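Linen and Kit Hands wanted — Pestmont Laundry, immediate start

We need people. Five to start in October, maybe more after that. Full time or part time, we'll talk about it.

Pestmont has washed other people's things since 1896. Hotels first, then the hospital, now mostly sports clubs, guest houses and long-let flats where we collect, wash, fold and put away. The club side has grown fast and we can't keep up with the folding.

So we are bringing in machines. You should know that before you apply. Two-finger arms for the folding, from Boiko, and a sorting line that went live in the spring at our Braltberg site. The job you'd be doing is not the one this advert would have described three years ago. Less standing at a table with your back bent. More watching, fixing, teaching, and stepping in when a sleeve goes wrong.

What changes and what doesn't, so no one is suprised on day one:

The folding tables stay. Fewer of them. Anything with buttons, lace, a name tape hanging off or a zip goes to a person. Each hand looks after two folding stations, clears jams, does the awkward pieces, checks the stack before it's bagged. You'll also spend part of each week in furnished rooms, showing the arms how it's done on beds and settees, as that's where half our put-away work happens.
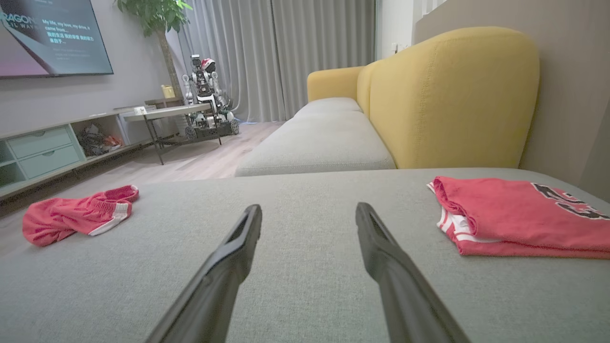 Club kit is the bulk of it. Basketball, five-a-side, netball, a rowing club with far too many socks. We handle some 400 pieces on a busy day and every one has to go back to the right bag. Tops are the easy half: a red jersey folded flat with its big numerals showing is what we want on the pile. Shorts are where people earn their money. A pair left bunched up on a grey cushion, white side stripe and all, has to be found by the waistband and opened out before anyone or anything can fold it, and the arms still need help with that. If you have patience for shorts you will do well here.

Pay and hours

8 hour shifts, early or late. Early starts at six. Paid breaks. Late shift gets the supplement. Training is paid at the full rate from the first hour, including the time on the station software (it's called Liken, takes a morning to learn, the menus are odd but you get used to them).

No jobs are going on the current team. That was agreed in writing before the first arm was bolted down and new starters get the same letter. Station hands go up one pay band after probation. We do ask everyone to rotate — no one stuck on screens all week, no one stuck on socks either.

You need

Steady hands, decent eyesight with or without glasses. Fine on your feet for a couple of hours at a stretch. Able to say when something isn't working, out loud, to whoever is there. Laundry experience useful. Robot experience not needed, most of us had none.

You'll get a locker, overalls, boots. Bus stops at the gate.

To apply

Write to Grażyna Dudek, floor manager, at the Pestmont office, or come to reception between two and four in the afternoon and ask for her. A page about yourself is plenty. Tell us which shift you'd want and when you could start. There's a short trial on the floor, an hour, paid, you'll fold some things and stop a machine.

Please dont send certificates yet, we'll ask if we need them.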